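Old office computers get a second job in Villalobos hall

By Felicja Sobczak

The former furniture hall on Villalobos Road has a new tenant. Since November 16, 2020, the company Irnura takes in old desktop computers there, opens them, cleans them and prepares them for schools and small offices. What cannot be used again as a complete computer is taken apart, and the parts are sorted by kind.

Many readers will remember the hall from the years when it was full of sofas. After the furniture store closed, the building was used for storage and for one winter as a place to keep the Christmas lights of the town. The roof was repaired last year by the owner. The big windows to the street are still covered with paper up to the height of a person, and this will stay so, the company says, for reasons of privacy. Computers that come from an office often still have labels with names and inventory numbers on them, and these should not be read from the sidewalk.

Irnura worked until now from two rooms behind the bus garage. According to the manager, Marietjie Nkuna, the rooms were too small already in spring, when many offices bought laptops so that their employees could work from home. The desktop computers remained under the desks, and later the offices asked who could take them.

"We had towers in the corridor, towers on the stairs, and at one moment also in the kitchen," Ms. Nkuna told me. "To make coffee you had to move a computer first. It was not serious anymore."

In the first ten months of the year the company received 2,000 desktop computers. Most came from insurance offices, from two medical practices and from the district administration. Private persons can bring a computer too, but they were fewer.

The work begins at the gate. Every computer gets a number, and the number is written on a paper that travels with it through the hall. Next somebody looks at the outside. Is the shell bent? Is a side panel missing? Was the computer standing in a cellar with water? A computer that smells of smoke goes to a separate shelf near the back door, where it can air for some days before it comes to the tables.

After this the side panel is taken off and the tower is laid on its side. The first part that interests the company is the hard disk. It holds the letters, the photos and the accounts of the previous owner, and for that reason it must be removed before any other work is done. The disk gets the same number as the computer. It is erased with a program that can need many hours for one disk, and if the program reports an error, the disk is destroyed. The customer receives a paper in both cases. 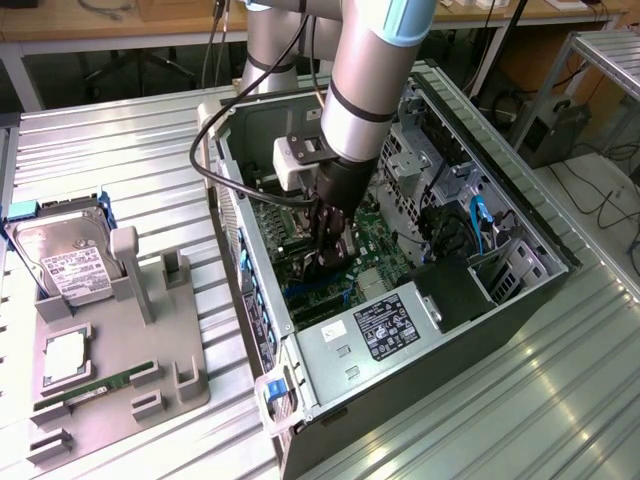 Villalobos Road Courier, No. 34, page 9

Not all towers are equally friendly to the person who has to open them. In some older models every part is held with screws, and the screws are of different lengths. In office models one finds more often colored plastic pieces, for example the blue clips along the expansion slots and the blue rail beside a hard disk. Ms. Nkuna likes these models very much. In her opinion the color saves more time than any instruction book. A new employee who has never seen the inside of a computer will understand after a few minutes that colored pieces are there to be pressed, turned or pulled.

The parts that come out are not put loosely on the table. A 3.5-inch disk with its white label and barcodes can lie in a gray plastic holder next to the open case, so that the disk and the tower stay together until the numbers have been compared. This sounds like a small matter. Last January, still in the old rooms, two disks from the same office were exchanged by mistake, and it cost a full afternoon to find out which one belonged where. Both were in the end erased correctly, but the office was informed and the work order was changed.

When the disk is out, the dust is removed. Then comes the power supply. It is tested alone, and if the voltage is not correct it is replaced and never repaired. Ms. Nkuna was very strict on this point when I asked. Inside a power supply there can be dangerous voltage even after the cable is pulled out of the wall, and she asks readers not to open one at home.

Memory is usually the easiest improvement. Many office computers were bought with only half of the memory slots filled, and modules from a computer that is too damaged can be moved to a better one. The processor remains where it is in most cases. Only the old paste between processor and heatsink is cleaned away and new paste is applied. A computer that was loud before is often quiet after this treatment, and teachers have thanked the company especially for the silence.

A prepared computer receives a new disk or a tested used one, an operating system, and a keyboard and mouse if the school needs them. Screens are a problem at the moment. There are not enough of them, and the company would be glad to receive flat screens with a working cable. Tube screens are not accepted.

Skilum, the vocational school behind the swimming pool, sends pupils to the hall on two mornings a week. They learn to find a fault step by step and to write down what they did. For this year the places are all taken. The school hopes to send a second group after the winter holidays, if the health rules allow it. At the moment the groups are small, masks are obligatory, and the pupils keep to their own tables.

One of the questions neighbors asked before the opening was about noise and trucks. The company answers that deliveries come only on weekdays and that the gate on the street side will be closed by six in the evening. The loading place is behind the building, where it was in the time of the furniture store. A shredder will not be installed. Disks that must be destroyed are brought in a locked box to the company Stirkix, which does this work on its own land outside the town, and metal from the cases goes there as well.

From the old rooms, Irnura sent 2,990 kilograms of sheet metal to recycling this year. The weight of circuit boards was much smaller, but they are collected separately, and so are cables and plastic. Batteries must also be separated. On every motherboard there is a small round one that keeps the clock running, and it is forgotten easily. A box for these batteries stands now at the entrance, and residents may use it too.

I asked Ms. Nkuna if it makes sense to repair a computer that is nine years old. She thought for a moment and said that it depends on what the person wants to do. For writing, for email, for a video lesson with the teacher, it is enough, when the disk is fast and the memory is sufficient. For modern games or for film editing it is not. The company does not promise such things and she prefers that a customer goes home without a computer than with a wrong one.

Schools do not pay for the computers, but they pay for the transport. Associations and small offices pay a price that depends on the model. A list hangs at the counter. Sales to private persons are not planned before next year, and reservations by telephone are not possible.

The move itself was not without difficulties. The heavy work tables did not fit through the side door and had to be brought in from the back. The electrical lines of the hall were made for lamps and a cash desk and had to be renewed, which delayed the opening by several weeks. Also the heating is weak on the north side. During my visit most people there wore a jacket, and the ones who sat near the radiator did not offer to change the place.

An open day, which would be normal for such an occasion, is postponed. The company wants to hold it when visitors can come inside without an appointment. Until then, questions can be left in the mailbox beside the gate, and Ms. Nkuna says that every letter with a return address will be answered.

What to know if you want to bring a computer

Desktop towers are accepted on weekday afternoons at the gate on the back side of the hall. Please ring the bell and wait outside. Save your own photos and documents before you come, as the company cannot copy them for you. Passwords are not needed. Take out any CD or DVD that is still in the drive. The power cord should come with the computer, tied together if possible. Printers, laptops with swollen batteries and tube screens must be brought to the municipal recycling yard.

If you want a confirmation that your disk was erased, say it when you hand over the computer and write your address on the form. The confirmation comes by mail. Allow three weeks.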